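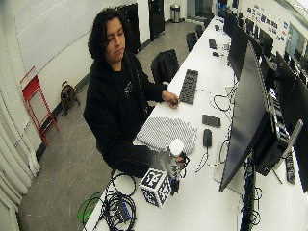

The Long Desk at Jostow

Shared workrooms are judged by their desks. At Jostow, the design office in the old Nautiyal building, one long white surface serves the whole row, and the staff has spent the winter deciding what belongs on it. Monitors stand along one side, with keyboards within reach. Cables remain the principal difficulty. They loop beside the mouse, coil between keyboard and screen, and gather in a heap at the desk's edge.

Mamta Grewal, who manages the premises, introduced a clearing period in February. For the last part of each afternoon, loose items are returned to their places and fabrics are folded. The office permits dogs, and a small tan and dark one may be found on the concrete floor near the red step stool.

Cloth receives particular attention. A sheet left crumpled on a white desk makes the entire row appear neglected, and members are asked to lay textiles flat before putting them away.
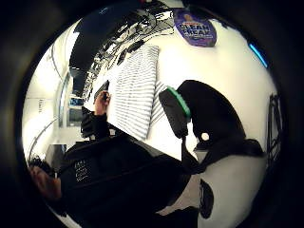 A striped cloth on the white tabletop at Jostow.

The office intends to add cable trays beneath the desk at a cost of $1,128. Chairs will remain as they are.

Comments (2)

Gania: We have trays at work. They fill up with cables you forgot you owned.

Tevia: What is the dog's name? The article should have said.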